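3.2 Play materials and the kitchen counter
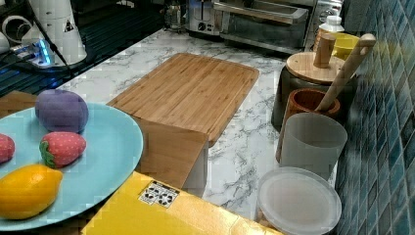 Figure 2. Soft play food on a plate, with a cutting board and containers on the same counter.

Pretend food is common in early childhood settings, but less attention has been paid to where it is kept and used at home. In the present study, families in Dedville were asked to leave their play materials wherever the children normally used them, and the research team recorded the result during two home visits. In several homes the play food had moved out of the toy box and onto the working surfaces of the kitchen. In Figure 2, an eggplant, two strawberries and a lemon made of a soft, fabric-like material share a light blue plate, close to a bamboo cutting board of the kind used for real meals. We treat arrangements of this type as "mixed counters" — surfaces on which play items and household items are stored or used together.

Mixed counters were recorded in four of the seven participating homes. Parents in these homes described the arrangement as practical during meal preparation, when a child could sort or serve the play food beside an adult. Two parents also raised concerns about hygiene, chiefly where fabric items were placed near raw food. Both had begun to set a plate or tray aside for toys.

These accounts are consistent with the earlier coding scheme developed by Nayara Marinho for the Bragança visits, in which the plate was coded as a boundary marker and the cutting board as shared equipment. We kept both codes without change. Storage containers were coded separately, as their use varied between visits and could not always be confirmed with the family. The remaining codes are set out in Section 3.3.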